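Hundton Neighbors Help Board
Home > Workspaces and Offices > Floors and Furniture

White tables on a wood floor in an old brick loft: worth it or a mistake?

Posted by Yiran Tang, 9 October 2022
670 views

We are taking over the upper level of a former warehouse and have to furnish it before December. Brick along one side, white painted beams and ducts overhead, a brown wood floor with a good deal of shine on it, and a black metal railing on the open side. Most of what we do is standing work at tables, hands on small objects, with a few people at desks along the wall.

The furniture seller (Timmermans, if anyone has dealt with them) is pushing plain white rectangular tables for everything. Their quote came to 3783 dollars with delivery, and the man on the phone told me twice that white tops "brighten the whole room" and "wipe clean in seconds." I have owned white furniture before and I don't believe the second part. I'm not sure about the first part either, given that we already have a white ceiling.

He also wants to sell us a floor treatment called Sovine that is supposed to stop chair marks. It would be another 321 dollars. Has anybody used it and seen a difference?

Things I would like to hear about: do the tops mark, where do you put the power, and is it a bad idea to have people working on their feet near a railing?

Lies Van Rooij
Member, Risis building

I'll answer as someone who has spent a lot of working hours in a loft very much like yours. I was against white tables and lost that argument, so take this for what it is.

The brightening claim is half true. A brick wall soaks up a lot of light and a white top does make it easier to see a small thing you are picking up. If your work is mostly gray or metal objects, you will be glad of it. 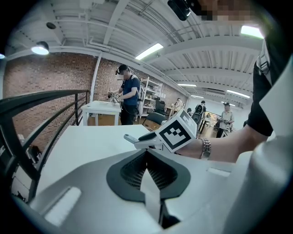

The brick is also why I would keep the tall storage white and open. We went with metal shelving, and it holds the odds and ends without making that side of the room any darker. Skip the closed cabinets he will surely offer you next. People stop putting things back the minute there is a door in the way.

On the railing, I don't think standing beside one is a problem in itself. What bothers me is a table pushed close to it, with parts that can roll. Ask the building owner what is allowed there and get it in writing. I would leave a walking gap between the table and the rail and put nothing on the floor in it. Office chairs are the other nuisance. They drift. One always ends up in the middle of the room with its back to you, and people wearing backpacks don't have much feel for what is behind them.

As for the rest of your list:

Tops. They do mark. Pencil is the worst of it in my experience, faint gray scribbles toward the far edge where people lean over and jot something down. Seconds to clean, no. A damp cloth and some patience, yes, most of the time. Put out paper and you will cut it down by half, though then the paper slides to the edge and hangs there.

Legs. Thin square ones look flimsy in the catalog and I was ready to hate them. They are fine for light work. I wouldn't put a vise on one.

Power. This is where lofts let you down. If the outlets are in the walls and the tables are out in the middle, you get adapters lying on the floor and long white cables wandering off toward the chairs. On a shiny brown floor a white cable at least shows up. A black one hanging off the near side of a table is easy to miss with your knee. Pay for a cord cover before you pay for any floor potion.
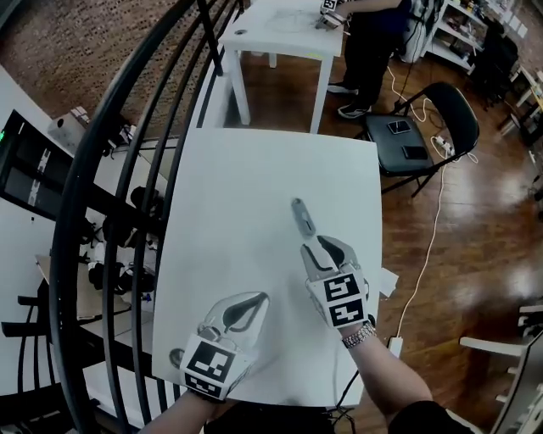
Seating. Get a few folding chairs with a padded seat, black if you want them to hide wear. They can go away when everyone is standing, and that can't be said for anything on wheels.

I haven't tried Sovine. I would want to see a floor it was used on two years ago before I handed over the money, and I notice that the person recommending it is the person selling it.

dockside_4000

White is fine. My old shop had white and we just replaced the tops when they got ugly.

That price seems high to me but you didn't say how many tables. Ask for it without delivery and see what the number does. Also chair marks come from the casters so buy soft ones and forget the floor stuff.

Yiran Tang

Thank you both. I asked for the quote without delivery and am still waiting. I also asked to see a floor with Sovine on it and was sent a brochure. Lies, how wide is the gap you leave by the railing?

Lies Van Rooij
Member, Risis building

Wide enough for two people to pass without turning sideways. I've never put a tape on it. Check with your building owner first, theirs is the answer that matters.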